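Section 4: Packing the toy box

By now you have a table, a wall behind it and a heap of toys that somebody promised to deal with in April. Section 3 covered sorting the heap. Section 4 covers getting the survivors into a box, which sounds like the easy part until you've tried it with a ball.

The method was worked out by Chelsea Mottram for the Pralura toy library, and has been revised each time a box came back in worse shape than it left. It suits the small open-topped Felum box, or any shallow white cardboard box of that sort. Allow 30 minutes for your first one. Colin Kettle claims he can do it in 2, and we've seen his boxes.

Before you start

4.1 Clear the table. Coffee cups count as things on the table.

4.2 Fold the Felum box along the creases and tuck the flaps inward. If a wall leans, unfold that corner and do it again. Tape is permitted but will be remarked upon.

4.3 Set the box near the middle of the table, open side up. It doesn't have to be square to the edge, whatever Phyllis Hartley tells you.

4.4 Put the small-parts box off to one side, toward a corner. Small parts are knobs, pegs, loose wheels and anything else a toddler would regard as lunch.

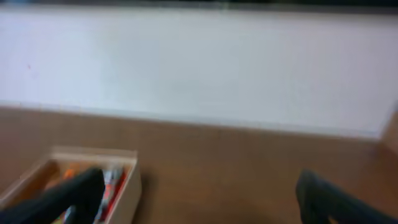 4.5 Go through the small parts before touching the big toys. If you can match a piece to its toy, put it with the toy. If you can't, it stays in the small-parts box and gets a tag. Write what you think it belongs to, followed by a question mark if you're guessing. "Thing" is not an acceptable tag, Colin.

CAUTION: Small parts never go loose into a box tagged for under-threes. If in doubt, leave them out and note it on the card.

Loading the box

4.6 Start with the hard toys. A car, truck or other vehicle goes along one side of the box, parallel to the wall. Wheels down is fine. Don't wedge it in on its roof to save a centimetre.

4.7 Soft or crumpled things go beside it. They'll squash up to fill the gap and stop the car from sliding about in the back of Callum Haworth's ute, where everything slides about.

4.8 Balls go in last. They have no loyalty to any particular part of the table and will leave it given the chance. Until you need the ball, keep it on the table where you can reach it. 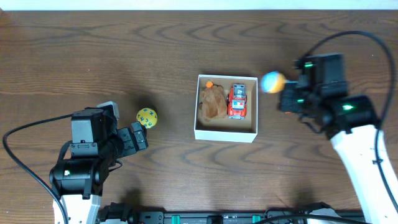 Fig. 4-1. Red car to the right, brown item to the left, ball still outside the box.

4.9 Look down into the box from directly overhead. You should be able to see at least part of every item. Anything completely buried will be reported missing by the borrower, and you'll spend an evening on the phone about it.

NOTE: The Emik puzzle trays don't fit in a Felum box at any angle. Please stop trying. They have their own shelf, and the colour-coded lids are stacked beside it.

Mixed boxes

Some borrowers ask for a mixed box, meaning a bit of everything. These take more judgment, or at any rate more repacking.

4.10 Choose toys that differ in size. Several big ones will jam against each other, and a box of nothing but tiny ones looks like the contents of a kitchen drawer.

4.11 Leave packaged items in their packaging and stand them near a wall of the box. Take them out and you'll never get them back in, as Amber Goodall established over a very long lunch.

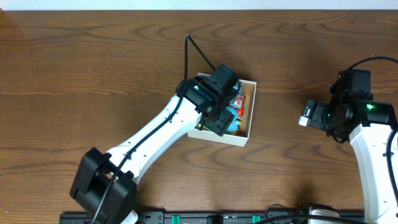
4.12 Use the corners for the little things, but not all in the same corner. A box that's heavy at one end gets picked up badly and put down worse.

4.13 If you've run out of room, take something out. Pressing down harder has been tried. The walls are thin cardboard and they'll bow, then split at the fold, and you'll be back at 4.2 with a fresh box and a poor attitude.

Finishing up

4.14 Fill in the contents card. Use plain words a tired parent will recognize: "red car" does the job, "vehicular play item" doesn't. Box 119 went out for most of a year described as "assorted" and we still don't know what we lost.

4.15 Copy the box number into the ledger, first column. The second column is for repairs. The third column is for remarks, and has been getting out of hand.

4.16 Carry the box with both hands underneath. The open top is not a handle, and neither are the walls.

If something goes wrong

A toy is missing a piece. Check the small-parts box, then under the table, then your own pockets.

The box won't sit flat. You've left a flap folded under it. Empty the box before you fix this, however tempting it is to do it full.

The card and the contents don't agree. Believe the contents. Correct the card and initial the change.

The ball has gone. See 4.8.

Section 5 deals with returns and cleaning, and requires gloves.

Last revised 2021-07-27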